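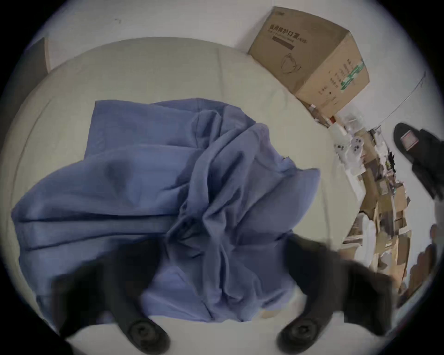 The `zerau-fold` set holds 1,128 episodes of garment folding on a bed, recorded with paired hand-held grippers, each with its own wrist camera, and a separate head camera. This note covers the jaw-width fault found after the January release. Wrist images are unaffected: the jaws stay in view in the fisheye picture, and it is plain when cloth is gathered between them, as with the bunched blue fabric on the pale mattress. The fault lies in the number logged beside the picture.

## Summary of the fault

In 24 episodes the recorded `jaw_width` of the right gripper stops changing part-way through and holds its last value until the end of the file. Timestamps keep advancing, so the loader's gap check passes. A policy trained on these files learns to approach the cloth and never close.

Rosaura Sotelo found the fault during replay on the Vulham arm. The arm reached the hem with its jaws open and pressed down into the mattress until the force limit tripped. No one was inside the guard. The arm was stopped, the mattress cover was torn, and one fingertip had to be replaced.

## Cause

The width encoder cable on the right unit was clamped too tightly at the housing. With the handle turned inwards, the conductor opened. The Kadberg logger treats a missing reading as "no change" and repeats the previous value without raising a flag.

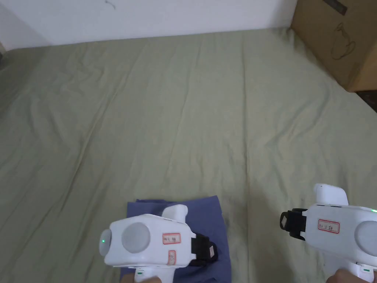 The left unit has the same clamp but a longer cable loop. No frozen values were found in its logs. Both units were re-cabled by Eliécer Restrepo before recording resumed.

## Affected files

- Listed in `errata/frozen_width.csv`, with episode number and first bad sample.
- 18 are frozen before the first grasp. Do not use these for training.
- The rest are frozen later and may be trimmed at the first bad sample.
- Pose, wrist video and head video are valid throughout.

## Changes in this version

- Logger: a missing reading is now written as `NaN`, and `width_ok` is set to 0.
- Loader: rejects any episode in which `jaw_width` is constant for more than 5 seconds while the wrist pose is moving. Override with `--allow-static-width`.
- Replay: the arm will not start if `width_ok` is absent from the file.

## Known limits

The static check gives false alarms on smoothing strokes, where the jaws are held at one width on purpose. Sheyla Tello is marking these by hand. Slow encoder drift is not detected.

## Contact

Data: Milagros Maldonado. Replay and arm safety: Rosaura Sotelo. Please quote the episode number and the logger version.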